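11/25/21 Trash pickup demos, teleop, front room

Kedir on the leader arms, me on logging. Same task as the last block: small trash on the floor, pick up, drop in the black bin. Base parked, arms only.

Restarted the recorder before the first take. It had kept the July task name in the header, so check that field if you pull older sessions. Wrist gains left as Popescu set them.

First six takes thrown out. Kedir was closing the right gripper before the arm had settled, and the follower lags enough that the fingers shut high. He slowed the last part of the reach and it cleaned up.
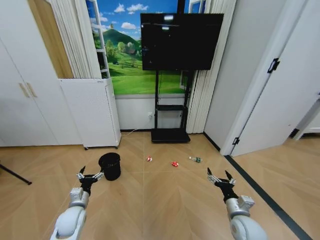 Head camera, both grippers open, bin on the left and bottle on the far right of the row.

The bottle is the slow one. It lies on its side and a bad grasp will roll it, so come straight down over the middle and don't nudge it first. The right arm can't reach the bin comfortably from there. We tried a handover to the left and it doubled the length of the take. For now, right arm carries across and left stays back.

Two takes have a pause in the middle where Kedir asked me something. Marked for trimming, not deleted.

Total for the task is around 1,000 with the Kesau set merged in. Still to do: move the bin to the other side and repeat, ask Trivis about the follower lag.

F. Derese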